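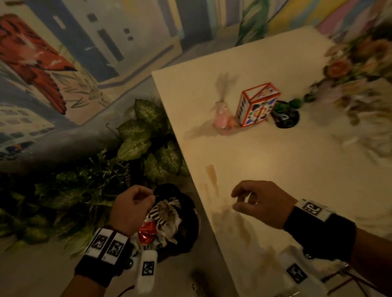

Clearing the white table – gallery

Put up by Larysa Dovhaniuk, 2022-12-24

Quick one before the shop shuts for the holidays. The plant corner at Ronstead had its big tidy this week and Captions are short, sorry, typing this with my coat on.

1. Bin by the table
Wrappers and bits mostly! Red foil one on show, a black and white stripy one, bits of white paper. Bin goes on the floor right up against the table so you can drop things straight in – much quicker than walking to the back door evry time. Still some orangey brown marks on the table top near the front edge. Warm water and a drop of washing up liquid, then leave it alone, no scouring pads please.

Staying on the table: the little green plant in the round black pot, the small pink pot-or-figure thing with the dried stems sticking out of the top, the box with the red edges. Artificial flowers stay along the back, orange rose and all. Reinaldo Brito wanted them moved to the window. Outvoted.

The leafy stuff down the left side is artificial too, the broad leaves with the pale veins. Dust it, dont water it (it has been watered. Twice, in October).

Still to do
Shelves on the Mornitz side
Boxes from Rangel – 26 of them, 6 opened so far
Find the good dustpan
New bin bags, the thin ones split

Back open in the new year. If you've borrowed the long watering can please bring it back, no questions asked. Larysa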